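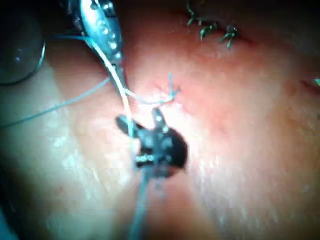 Fig. 1. Knot being tied, three finished stitches along the seam behind it.

Handout 4 – Can machines do the chores yet?

Read before the seminar. Bring the Kelemen reader, chapter on handwork.

Short answer from last time: some of them, on a good day, if somebody tidies up first. Floors yes. Folding, slowly. Shop floor – picking from bins fine, anything floppy still a headache.

Why sewing then? Becuase thread is the worst of the floppy stuff. Same problem as shoelaces, bin bags, duvet covers, cable ties on a packing line. Thread has no shape of its own, it goes where it likes. Fig. 1 has strands running several ways and two instruments close together. Think about which strand you would pull next. Now write that down as a rule. Hard, isn't it.

Points to have ready:

– a robot moving is not the same as a robot deciding. Ask who is steering, every time. Plenty of videos leave that out.
– 90 out of 100 sounds good. For socks, yes. For stitches, no. For glasses in a dishwasher? Discuss.
– speed. The Posari folding demo we watched in December: 10 towels in 30 minutes. My mother would have words.
– grip. A hand feels the thread slip. What does a metal jaw know? See Brostis notes, second half only, the first half is out of date. 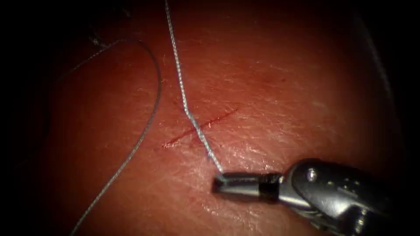
Fanni Dobos

Fig. 2. Short straight cut, one strand lying across it, end at the closed jaws. Second strand looped off to the left.

Compare with Fig. 1. One gripper in view, a clean line, hardly any clutter. Easy to see, so a camera has a fair chance. But note the loose loop – fine where it is, a nuisance if it drifts over the cut. People push that sort of thing aside without thinking. A machine has to be told, or has to have learnt it from somewhere.

Same at home: the job is wiping the table, the trouble is the stuff on the table.

Task for next week, in pairs. Pick one chore. Split it into steps, mark each step easy / hard / no chance, and say why. One page, no more. Ottó Antal has the Polley checklist if you missed it, ask him for a copy. Don't all pick hoovering agian.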